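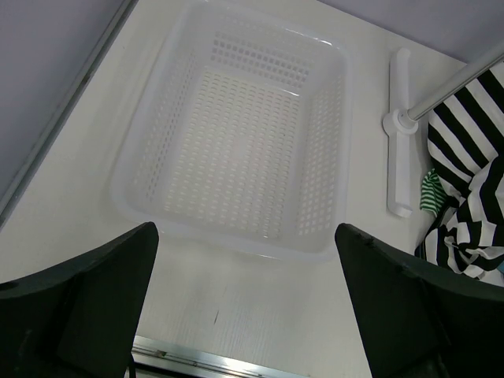 Do perforated baskets do anything for laundry, or is it marketing?

tallowbank
I've got the Hollia one, the white see-through plastic with the little slots all over the bottom and up the sides. The shop card at Stundow's reckoned the holes "let fabric breathe between wash and rack". I've had mine since January and my tea towels smell exactly the same as they did in the old solid tub. Has anyone noticed a difference, or did I pay extra for less plastic?

grevillea_4
Less plastic. Air can't get in through the bottom if the bottom is sitting flat on a bench. Think about it for a minute.

mopsandmore
I'd push back on that a bit. Mine sits on two bits of dowel over the trough and the bottom layer is noticeably less clammy than it used to be. I agree it does bugger all on a flat table.

tallowbank
So it works if I buy a stand as well. Convenient for Stundow's.

grevillea_4
Two bits of dowel isn't a stand, to be fair. But how are you measuring "less clammy"? With your hand?

mopsandmore
With my hand, yes. I don't own a lab.

quollcorner
The basket is a red herring. What matters is how long the stuff sits in it and how it's piled. If everything goes in as one big wad, the middle stays wet whatever you carry it in. I take things straight from the machine to the rack and the basket is only there so I don't drop socks on the laundry floor.

Also worth saying that the slots catch things. Bra hooks, drawstrings, the toggle off a kid's hat. I had to cut a hoodie cord out of mine.

tallowbank
Hadn't thought of the hooks. The rim is decent, I'll give it that – nice and thick, doesn't dig into your hands when it's full.

dunnart88
Late load person here. I did my own test because I was sick of this argument at home. Same tea towels, same 500 spin, one lot left in a slotted basket and one in a solid tub, 4 hours on the kitchen table. Weighed them before they went on the rack. The difference was so small I wouldn't bet a cup of tea on it.

grevillea_4
One go each? That's not a test either. But I like the answer, so I'll take it.

dunnart88
One go each. I wasn't going to spend my weekend on it.

quollcorner
Here's roughly how I'd do it if the aim is dry clothes and you've already got the basket:

1. Shake each thing as it comes out of the machine. Takes the twist out and gets the sleeves the right way round.

2. Put the bulky or dark stuff in first and the small things on top, so you aren't digging for them.

3. Keep the basket right beside the rack, same bench if there's room, and work from one to the other. Balled-up cloths at the top and stripy ones underneath is fine, as long as it's all coming out again in the next few minutes.
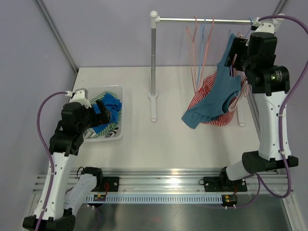

4. Leave a gap between hangers. A crowded rail undoes everything you did before it.

mopsandmore
Disagree with 2. Heavy things should go on the rack first because they take the longest, so they want to be on top.

quollcorner
Fair. Swap it round then.

tallowbank
Nothing in that list needs holes, I notice.

grevillea_4
Nope. A Chauvin tub from the hardware shop would do the same job. Or a bucket.

mopsandmore
A bucket with no holes holds the drips, which is my whole point. If you handwash jumpers, you want the water going somewhere else.

tallowbank
OK, that one I'll accept. Handwash over the trough, holes are useful. Everything else, I'm still not convinced. Keeping it anyway, the colour's nice and I've lost the receipt.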